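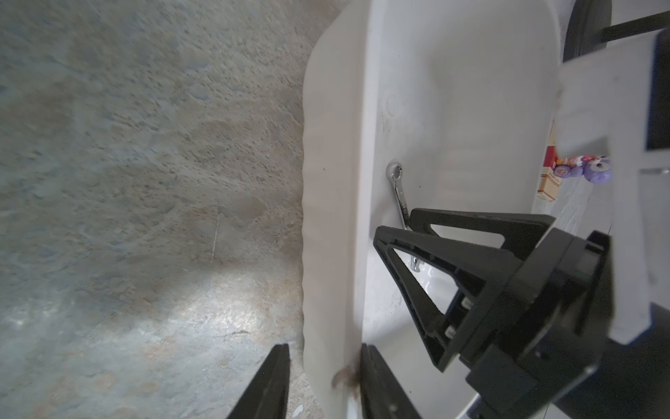 White plastic tray on a concrete floor.

Section 3: Setting up your Sesa phone for the first time

Before you start, charge the phone until the battery icon shows full. Use the charger that came in the box.

1. Turn the phone off. Push the SIM tool into the small hole on the left side until the holder slides out.
2. Place the nano-SIM in the holder with the gold contacts facing down. Slide the holder back in.
3. Hold the power key until the Sesa logo shows, then let go.
4. Pick your language and Wi-Fi network. If you skip Wi-Fi, the Brimetti backup service stays off until you turn it on under Settings > Accounts.
5. Enter a screen lock PIN, then add a fingerprint. You can store up to 3 fingerprints.
6. Install any update offered. The phone restarts by itself - do not press the power key while the bar is moving.

Note: Contacts copied from an older phone are moved in batches of 1000. Keep both phones next to each other and leave the screens on.

Caution: Do not use the SIM tool in the microphone hole on the bottom edge. Damage to the microphone is not covered by the warranty.

If the phone does not find a network after step 4, go to section 11, Network problems.

Guide revised 25/09/2018. Dual-SIM models are covered in a separate sheet, due in October.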